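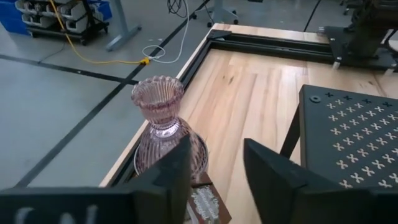
Pale pink ribbed glass with a flared, scalloped rim.

August 27, 2020
By Hélène Sawatzky

Anyone who has spent the summer missing the rattle of crates and the smell of old newspaper at the Pimentel Hall glass and china market will be glad to hear that it is coming back next month, a little smaller than before and with rather more tape on the floor, but with a good many of the same faces behind the tables.

The market closed its doors in the spring like everything else, and for a while it looked as though it might not open them again this year. Kátia Aguiar, who has run it since her aunt retired, told me over a very welcome cup of tea in her garden that she had more or less made her peace with waiting until the spring. Then the stallholders started ringing her up.

"They weren't pestering, they're far too polite for that," she said. "They would ring to ask how my tomatoes were getting on, and then ten minutes later they'd mention they had a shed full of decanters. I had that conversation so many times that in the end I rang the hall."

There will be 26 stalls, down from the usual crush, with the tables set along the walls and a single line of them up the middle. Visitors will come in by the Mostetti Road door and leave through the side passage by the bicycle racks. Face coverings will be needed indoors unless you are exempt, and there will be hand gel at both doors. Entry is £2, as it was before, and children still get in free.

The thing regulars will probably notice most is the change to handling. Half the pleasure of a market like this has always been picking things up, turning them over, holding a bowl to the window and running a thumb along the rim for chips. For now you will need to ask first, and the stallholder will either pass the piece across or hold it up for you and turn it slowly, as patiently as you like. Miss Aguiar has asked sellers to bring a torch as well, so that buyers can have a proper look at the foot of a vase or the inside of a jug without leaning in too close.

Vicente Ulloa, whose stall of coloured glass has stood beneath the hall clock for as long as I have been going, and who once talked me out of a very ugly fruit bowl that I now rather wish I had bought, has been busy all summer. He has taken to selling a little by post, which he does not enjoy in the slightest, and says that pink is what people have been asking for, with green a good way behind.

"Ten years ago I couldn't shift pink," he said. "It was what your gran had. Now I have young couples writing to me for it. They put one stem in it, or nothing at all, and stand it where the light gets in. It's lovely to see, but I do wish they'd come and choose it themselves. A photograph never gets the colour right."

He is a great believer in buying things you will use, and he does have some advice for anyone who has inherited a vase that has gone cloudy. Try warm water and a splash of white vinegar overnight, he says, and a soft bottle brush after that, and keep it well away from the dishwasher. If the bloom is still there when you have done that twice, it has probably got into the surface of the glass, and you may as well put flowers in it and be happy.

Over in the small room, where the lectures used to be, Cremilda Leite will be bringing her plates and teacups, and Skodard the bookbinders will have a table of notebooks and marbled papers. The Muva café has decided against opening its counter this time, a blow to those of us who plan these mornings around the almond cake, but it will be serving from a hatch on to the courtyard, weather permitting. There are benches out there, spaced well apart, and Miss Aguiar is hoping to borrow a gazebo or two.

The repair corner, on the other hand, will have to wait. Reinaldo Cordeiro, who mends handles and fills chips, did not feel he could do the work properly at arm's length, and I don't suppose anyone will blame him. He will take pieces in by appointment at his workshop in the meantime, and has a waiting list of almost four weeks.

The market will run on two mornings next month. If those go well there will be a larger one in December, in good time for presents. Arrival times need to be booked in advance through the hall office, where there is also a list for anyone who would like a stall later on. Please bring your own bags and plenty of newspaper for wrapping — the sellers have been asked not to share theirs out.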